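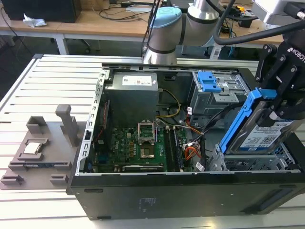
*An open desktop computer with its side panel removed and the processor socket empty.*

## Lantern Month at the Latport Cultural Center

The Latport Cultural Center will hold its annual Lantern Month again this November. The program is open to families, schools and community groups, and covers craft sessions, storytelling and the closing lantern walk along Skostelberg Avenue. Admission to all sessions is free, although places in the craft room must be reserved in advance.

Festivals of light are kept in many parts of the world as the days grow shorter. Some are religious, such as Diwali, Hanukkah and the feast of Saint Lucia. Others mark the end of the harvest or the turn of the year. Lantern Month does not try to combine them. Each week is given to one tradition, and the sessions are planned with families in our area who keep that tradition at home.

### Craft sessions

Children aged 6 and older may attend the craft sessions, which begin at 3:30 p.m. in the Jiredska Room. Younger children are welcome with an adult at the same table. Three projects are offered this year:

- a folded paper lantern with a handle, suitable for carrying in the walk
- a clay lamp, to be painted at the center and taken home the following week
- a window star made from colored tissue paper

Materials are supplied. Families who wish to bring their own paper should choose a medium weight, as thin sheets tear at the folds and card is hard for small hands to crease. Printed patterns for the lantern and the star may be collected at the front desk, and the center has set aside 300 sets for schools. Teachers should state the grade level when requesting them -- the pattern for the lower grades has fewer cuts.

Clay lamps left at the center after the last week of the program will not be stored.

### Stories and music

Storytelling takes place in the library after the craft sessions. This year's selection includes the return of Rama and Sita to Ayodhya, the story of the oil that burned for eight days, and two Magyar winter tales read in Hungarian and English. The Magyar readings are new to the program and were requested by several families last year. Song sheets for the walk will be handed out at the same time, with the words given in the original language and in translation.

### The lantern walk

The walk closes the program. Participants gather in the center's courtyard at 5:15 p.m. and leave at 5:45 p.m. The route follows Skostelberg Avenue to the park and returns the same way. It is level throughout and suitable for strollers and wheelchairs. Last year over 3,000 people took part, and the avenue will again be closed to traffic for the evening.

Only battery lights may be used in lanterns carried on the walk. Candles and oil lamps are not permitted on the route or in the courtyard. A small number of battery lights will be available at the gate for those who arrive without one.

Hot cider and sweets will be served in the courtyard on return. Households that would like to contribute a dish should label it clearly with its ingredients, including any nuts, dairy or eggs.

### Reservations

The craft room holds 100 people per session, adults included. Reservations may be made at the front desk or by telephone during opening hours. Schools and groups of ten or more are asked to reserve by the end of October. No reservation is needed for the stories or the walk.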